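Betreff: Re: [teleop-liste] Kopfkamera oder Außenansicht beim Vormachen?
Von: Cinzia Bianchini
An: teleop-liste

Hallo zusammen, hallo Pedell-Gruppe,

ich zitiere mal nur den Teil, um den es mir geht, der Rest steht ja noch im Archiv:

> wir fangen im September mit den Aufnahmen für die Küchenaufgaben an,
> erstmal komplett in der Simulation. Geplant sind 100 Demonstrationen
> pro Aufgabe, zwei Leute am Steuer, die sich abwechseln. Jetzt streiten
> wir uns seit Tagen über die Ansicht. Die eine Hälfte will beim Steuern
> eine feste Kamera schräg von oben haben, weil man da den ganzen Raum
> sieht. Die andere Hälfte sagt, man soll nur sehen, was der Roboter
> später auch sieht, also den Blick vom Kopf. Mir wird bei der
> Kopfansicht ehrlich gesagt nach zehn Minuten flau.
>
> Zweite Frage: Lasst ihr misslungene Griffe drin, oder schneidet ihr
> die raus? Und drittens, wie macht ihr das mit Türen? Wir kriegen die
> Kühlschranktür nicht sauber auf, ohne dass uns der Unterarm in die
> Türfächer fährt.

Oh, die Kühlschranktür. Da habe ich letztes Jahr bestimmt drei Wochen meines Lebens gelassen, also fühlt euch umarmt!

Zur Ansicht zuerst. Ich war lange im Lager »feste Kamera«, und zwar aus purer Bequemlichkeit. Man steuert damit viel entspannter, man sieht, wo die Ellbogen sind, man fährt nirgends gegen. Unser erster großer Datensatz (intern hieß der Prumier, fragt nicht) ist komplett so entstanden, 755 Durchgänge, alle hübsch flüssig. Beim Training kam dann raus, dass wir ständig Dinge getan hatten, für die es im Kopfbild überhaupt keinen Anlass gab. Ich bin zum Beispiel um eine Tischkante herumgefahren, die vom Kopf aus gar nicht zu sehen war. Für mich am Bildschirm völlig logisch, für das Modell reine Willkür. Das lernt es dann entweder nicht oder es lernt irgendwas Abergläubisches.

Seitdem steuern wir nur noch mit dem Kopfblick, und ich bleibe dabei, auch wenn es anstrengender ist. Man muss sich auf einiges einstellen: Der eigene Rumpf ist groß im Bild, vom zweiten Arm sieht man oft bloß ein Stückchen, und wenn der Kopf schräg steht, steht eben die ganze Küche schräg. Gerade am Kühlschrank ist das gewöhnungsbedürftig, damit ihr wisst, wovon ich rede:
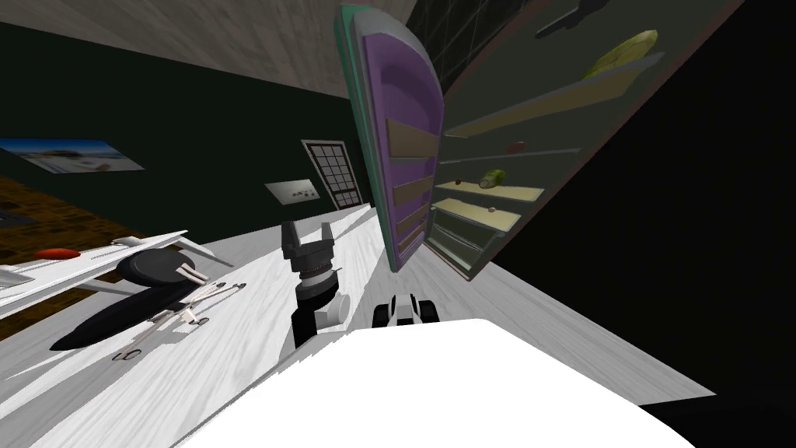 Kühlschrankaufgabe in der Simulation, Kopfansicht. Tür offen, Greifer offen, der zweite Arm schaut rechts daneben gerade noch hervor.

Mit so einer Schräglage kommt man erstaunlich gut zurecht, wenn man sich einen festen Bezug sucht. Ich nehme immer die Fachböden. Die sind hell vor dunklem Grund, laufen parallel, und wenn ich die Hand im Kopf dazu ausrichte, stimmt meistens auch das Handgelenk. Valentini (unser Werkstudent, sitzt mir gegenüber und liest hier hoffentlich nicht mit) richtet sich lieber nach der Türkante und kommt damit genauso schnell ans Ziel. Probiert es aus, aber legt euch pro Person auf eine Sache fest, sonst eiert man.

Gegen das Flaue hilft bei uns vor allem, den Kopf während des Greifens in Ruhe zu lassen. Also erst hinschauen, dann Kopf stehen lassen, dann Arm. Wer beides gleichzeitig bewegt, dem wird schlecht, und die Daten werden auch nicht schöner. Ich mache außerdem nach 9 Durchgängen Pause, egal wie gut es läuft. Ja, neun, das ist keine Wissenschaft, danach werde ich einfach schlampig.

Zu den misslungenen Griffen: drinlassen, aber nur, wenn ihr sie auch zu Ende bringt! Ein Greifer, der am runden Gemüse abrutscht, zurückgeht, neu ansetzt und es dann hat, ist Gold wert. So was kommt im Betrieb dauernd vor, und woher soll das Modell wissen, wie man sich da wieder herausarbeitet, wenn alle Vorführungen immer beim ersten Mal klappen? Was ich rauswerfe, sind Durchgänge, bei denen das Ding am Ende irgendwo auf dem Boden liegt und ich nur noch genervt auf Abbruch gedrückt habe. Und das Herumstehen schneide ich weg. Man glaubt nicht, wie viel man beim Steuern einfach nur nachdenkt, und ein Modell, das Nachdenkpausen nachmacht, steht dann halt vor dem Kühlschrank und tut nichts. Bei uns hatte es das mal so gründlich gelernt, dass ich erst an einen Netzwerkfehler geglaubt habe.

Noch ein Wort zu den Gegenständen. Fangt mit etwas Großem an, einem Kürbis oder so, aber bleibt nicht zu lange dabei. Große Sachen verzeihen beim Anfahren viel, dafür muss der Greifer weit auf, und man gewöhnt sich eine sehr grobe Annäherung an. Bei den kleinen Teilen ganz vorn am Fachboden geht das dann schief, die schubst man mit den Fingern einfach weg. Wir mischen inzwischen von Anfang an und würfeln vor jedem Durchgang neu, was wo liegt. Lasst auch ruhig Kram im Raum stehen, der mit der Aufgabe nichts zu tun hat. Aufgeräumte Küchen gibt es nur im Prospekt.

So, die Tür. Euer Unterarm fährt in die Fächer, weil ihr vermutlich (ich rate jetzt) am Griff festhaltet, bis die Tür ganz offen ist. Haben wir auch gemacht. Besser ging es in 2 Etappen: mit dem Greifer nur einen Spalt aufziehen, loslassen, Hand ein Stück zurück, und dann mit der Außenseite der Finger von innen weiterdrücken. Dabei bleibt der Unterarm vor der Tür und dreht sich nicht mit hinein. Wichtig ist, dass ihr das beide gleich macht! Bei uns hat einer gezogen und einer gedrückt, und das Modell hat sich dann für eine Mischung entschieden, die man gesehen haben muss. Schreibt euch vorher auf, wie der Ablauf sein soll, ein halbes Blatt reicht, und hängt es neben den Bildschirm.

Falls die Tür in eurer Simulation von allein wieder zuschwingt, schaut mal nach der Reibung im Scharnier. Die stand bei der Szene, die wir von Dromcombe übernommen hatten, auf null, und ich habe einen ganzen Montag lang gegen eine Tür gekämpft, die gar nicht offen bleiben konnte.

Was mich noch interessieren würde: Womit steuert ihr eigentlich? Wir haben zwei Handcontroller und ein Fußpedal für den Wechsel zwischen Arm und Kopf. Das Pedal mag ich sehr, die anderen hassen es. Und nehmt ihr die Stellung des zweiten Arms mit auf, wenn der gar nichts zu tun hat? Wir tun es und parken ihn immer an derselben Stelle, aber ich bin mir nicht sicher, ob das klug ist – vielleicht sollte man ihn lieber ein bisschen variieren. Wenn da jemand Erfahrung hat, bitte an die Liste und nicht nur an mich, das wollen bestimmt noch mehr wissen.

Das halbe Blatt mit unserem Türablauf kann ich gern rumschicken, es ist allerdings handgeschrieben und hat einen Kaffeerand.

Viele Grüße
Cinzia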